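Automation Lab > Course Handouts > Workcell Care

Unit 6: Daily Setup and Upkeep of the Teardown Cell

The Dralodero cell takes hard drives out of desktop computers. This unit covers the work done on the cell before a shift and the checks that keep the gripper in line. Read it together with the wiring sheet from Unit 4.
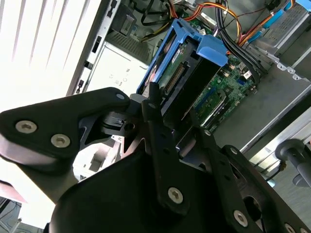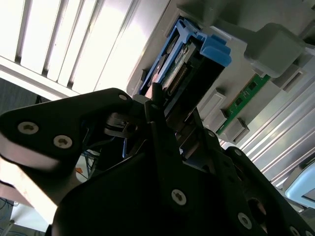
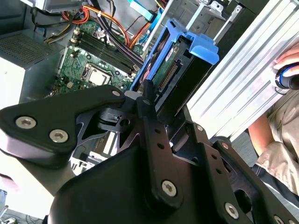 Gripper at the blue drive caddy, seen from the wrist camera.

1. Before power-up

Turn the key switch to OFF and hang your tag on it. Check every screw on the finger plates and links with a hand driver. Do not use a power driver on the gripper. A screw that turns under light hand force is taken out, cleaned, given one drop of medium thread locker and put back at the torque on the Isik card inside the cabinet door.

Move each finger through its full travel by hand. The motion should be even. A tight spot near the closed end usually means dirt in the link pivots. Blow the pivots out with dry air and try again before reaching for oil.

2. Seating the computer case

Remove the side cover and set the case against the stops. Tie back any loose power cable that crosses the path to the drive caddy. Cables left in the path are the most common cause of a stopped cycle in this lab. Leave memory modules and cards in place.

3. Wrist camera

Wipe the lens with a dry lens cloth. Run the focus check at the home position and write down the score. Window light changes the score during the day, so compare it only with scores taken at the same hour. If it is low two days in a row, check the camera mount for play before you change any setting.

4. Approach point

Jog the arm to the taught point in front of the caddy at the lowest speed. One person jogs and a second person keeps a hand on the enable switch. The finger tip must stop short of the drive's connector pins. If the point has moved, teach it again and save it under a new number. Never write over the old one.

5. Service count

The cycle counter is on the second page of the Utlow controller. At 2,502 cycles the finger pads are changed as a pair, and the counter is then set to zero. Log the pad lot number. Pads from Chareonsuk come in a sealed bag; once it is open, use them within 33 days.

6. Faults after service

Gripper closes but reports no part: pad fitted backward, or the width limit was not reset.
Arm stops short of the caddy: wrong case type selected.
Camera image shifts between cycles: camera mount screw or cable clamp.

Lab task: complete sections 1 to 4 in pairs and hand in the signed log sheet. Section 5 is done only with the instructor at the cell.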